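# Teleoperated demos on a two-level table: keep one layout or move the parts around?

**Posted by Wenceslao Meléndez** in Data collection / Manipulation

I'm collecting demonstrations for a pick and place policy and I'd like some advice before I record a lot more of them.

The job is simple on paper. There are small parts on a low shelf, two square pads and three round discs, and there are three black shoe-shaped trays on the upper shelf. The operator picks up a part from the low shelf, brings it up past the edge of the upper shelf and sets it down in a tray. One part into one tray is one episode. The trays are stand-ins for a shoe parts job that Dernico wants to try later, so I can't change their shape.

We have two arms and one head camera. The policy gets the head camera image and the joint positions and nothing else. So far I have 800 episodes, all recorded by the same two operators, and nearly all of them with the parts in the same order on the shelf: pads on the left, discs on the right. The trays get nudged a bit over a session and we don't put them back exactly.

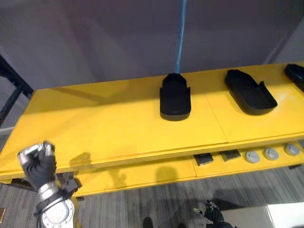
*Trays on the upper shelf, pads and discs on the lower one. Head camera view.*

I trained on this set and the results are mixed. With the parts in the usual order it picks well. If I swap a pad and a disc, the hand goes to the place where the pad used to be and closes on whatever is there, or on nothing. With the trays it does better. I can turn one a fair amount and it still puts the part inside.

What I want to know:

- Should I throw out the 800 and start over with mixed layouts, or keep them and add to them?
- How much should I move things between episodes? Every time, or every so often?
- The front edge of the upper shelf gets bumped in some episodes when the hand comes up. The operator backs off and goes around. Do I keep those?
- Does the background matter? We have a plain gray wall and gray carpet and it will not look like that at Dernico.

I log everything with Natudska, which lets me tag episodes but has no way to cut them. Training is on one machine overnight, so I can try a couple of things but not a big sweep.

---

**Hrvoje Grgić**

Keep the 800. I had almost the same problem on a bench with bins and I threw out my first set, and I regretted it. Those episodes still teach the reach, the grasp and the lift over the edge. What they don't teach is looking at where the part is. You fix that by adding episodes where the position can't be guessed.

The reason your trays work and your parts don't is in your own post. The trays drift over a session, so the model has seen them in many places. The parts go back to the same order each time, so the order is the easiest thing for it to learn. It has no reason to look.

What I would do, in this order:

1. Write a list of layouts before the session. I use 25 per session. A small script prints them: which part is in which spot, which tray is the target, and a rotation for each tray. The operator reads the next line and sets the table to match. Don't let people make up "random" layouts by hand. They always leave even gaps and they like to keep the same kinds together. My operators did it even after I told them not to.

2. Change the parts after every episode. It is slow. Plan on the reset taking longer than the pick. If you really can't do every episode, do every second one, but don't do a block of fifty and then a block of fifty.

3. Change the trays less often, every five episodes or so. You already have decent variety there.

4. Include some layouts with parts missing. If there are always two pads and three discs, you get a model that is fine until the shelf is half empty. In real use the shelf is half empty most of the time.

Also, how does the policy know which part to pick and which tray to use? You say it only gets the image and the joints. If the operator just picks whichever one they feel like, then two episodes that start from the same picture go to two different places, and the model will tend to average them or flip between them partway. Either give it a target input or make a fixed rule, such as always the leftmost part into the leftmost tray that is empty. A rule is easier and you can apply it starting tomorrow. For the old episodes, tag the ones that happen to follow the rule and train on those first.
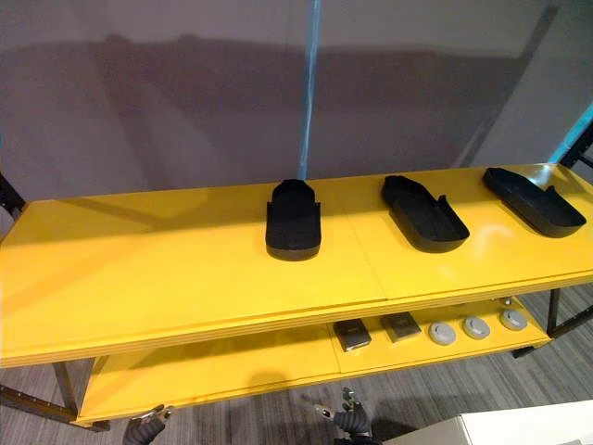 The lower shelf is the part I would watch. When the upper shelf sits over the space you are reaching into, the head camera can lose the fingers at the moment they close, depending on where the head is and how the arm comes in. Play back twenty or so of your picks at slow speed and look only at the second before the grasp. If you can't tell from the image whether the fingers are on the part, the model can't either, and it will lean on joint positions. That gives you exactly what you describe, where it reaches to the old spot no matter what is there. A wrist camera helps a lot. If you can't add one, have the operators pause with the hand over the part for half a second where the camera can see both, and then go down. It looks silly in the recordings but it gave me better grasps.

On bumps: keep the ones where the operator recovers cleanly. Those are useful because your policy is going to bump the edge too, and it needs to have seen the way out. Drop the ones where the table moved, where a part was knocked off its spot by the bump, or where the operator stopped to talk. Tag the recoveries so you can train with and without them. I had one set where the recoveries were more than a third of the total and the model started to copy the bump as well as the recovery. Keep them to a small share.

On the background: it matters less than the parts, but it does matter. Bright reflections on a glossy top caused me more trouble than the wall did. Record some sessions with different lights on and at different times of day if you get any daylight. You can hang up a sheet or some cardboard for a few sessions too. Then plan to record a last batch at Dernico itself. Even a small batch on site did more for me than any amount of image augmentation.

---

**babic_rig_user**

just use augmentation, random crop and color jitter, works fine for me. we run a Babić arm with 1389 episodes all in one layout and never had a problem

---

**Hrvoje Grgić**

Have you tested it with the parts swapped? Random crop shifts the whole picture together. The disc is still to the right of the pad in every crop, so it won't fix a model that has learned the order. Color jitter is worth having for the lighting, I agree on that.

---

**tess_k**

Agree with Hrvoje on most of this. A few smaller things from running a setup like this at Produdby.

Hold back a test set of layouts that you never record. I keep 25 on a printed sheet taped inside the cabinet door. Every new model gets run on the same sheet, one try each, and I write down where it failed: reach, grasp, lift, or place. Without that you end up judging by whichever layout you had on the table that afternoon.

Look at your two operators separately. Train once on each person's half if you have time. We had one operator who came up in front of the edge and one who swung out to the side, and the mix gave us a path straight through the edge. We picked one way of doing it, wrote it on a card and made everyone follow it. The number of bumps went down too.

Check where your episodes start and stop. If the recording begins before the operator is ready, you have a lot of frames with the hands just sitting there, and the model learns to sit there. We had a policy that wouldn't move for ten seconds and that was all it was. If your logger can't cut episodes, export them and trim by joint speed in a script. Throw away everything before the first real motion and leave a few frames at the end so it learns to stop.

For the round ones, be strict about how they are grasped. Pick one approach angle. Pads can be squared up between the fingers, but a round part will slide if one person grabs it across the middle and another near the edge.

I'd do the 25 layouts Hrvoje suggested for a few sessions, train overnight, and run the sheet before recording any more. You may need fewer new episodes than you think.

---

**Wenceslao Meléndez**

Thanks. I went back through a batch of the old episodes this morning. Hrvoje is right about the target, the operators were choosing freely and the two of them choose differently. One nearly always starts with the discs. I'm going with leftmost part to leftmost empty tray from now on.

I also looked at the second before the grasp. On the pads I can usually see the fingers. On the last disc I often can't. We'll do the pause for now and I've asked about a wrist camera, but I won't have it before December.

I'll write the layout script tonight and put up the results from the test sheet once I have a model to run on it.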